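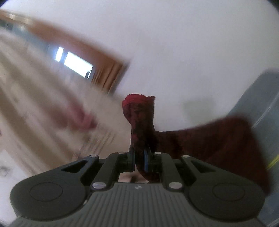 Progress on the Braruno gripper since the last report has been respectable, by which I mean it can now be shown to visitors. You will remember that the original fingers were bare and had the holding power of two buttered spoons. The present pair have blue pads on their inner faces, and a pinch of dark red cloth is now our standard test, chosen because Antigoni had plenty of it and it can't chip, roll under a bench or sue. Pads were the largest line in the spring budget after "miscellaneous", and I am told the difference between the two is now properly documented.

What the money has gone on

You gave us 600 in March. Of that, nearly all is spent. The fasteners and pads came from Gkikas, who delivered everything in one box apart from the item we were waiting for. Teguh Sopacua reprinted the linkages after the first set developed what he called "character". Eirini Zacharopoulos has rewritten the logging so that a session no longer vanishes if you unplug it in the wrong order. There are still two wrong orders, and they are written on the wall.

Where we have got to

The hand-held version is finished, barring the things that aren't. It can be carried about the house and used on whatever is lying around, and we have recorded 60 short sessions of picking up and folding soft things. Periklis Pappas did most of these and says his own wardrobe has never been tidier. We have kept his opinion of socks out of the dataset.

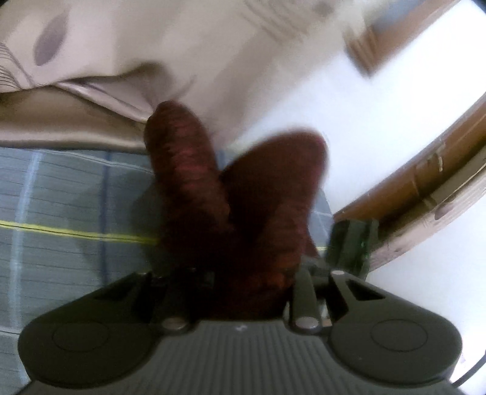 Red fabric in the jaws, with the plaid behind.

Fuzzy and knitted fabrics remain the awkward ones. They bunch up, they throw shadows into the jaws, and the software has opinions about where the edge is that no tailor would share. Plain cotton is coming along nicely. Fringes we have agreed not to discuss until the summer.

What has slipped

The motorised arm, mainly. The frame for it stands in the Hurkell workshop with a coat on it. Two of the 5 motors we were lent need new connectors, and the person who knows which connectors is me, so I can't blame anyone more interesting. Pallomura have offered us bench space in the evenings from seven o'clock, and I should like to take it, if you are content for the insurance to cover a second address.

What we would like next

Another set of pads, the connectors, and a decision on the insurance. I would also ask for a proper bench lamp, the existing one having been promoted to Teguh's kitchen. Receipts are in the shared folder, under "receipts", and a few under "recipes".

Markos Mitsotakis-Vlachou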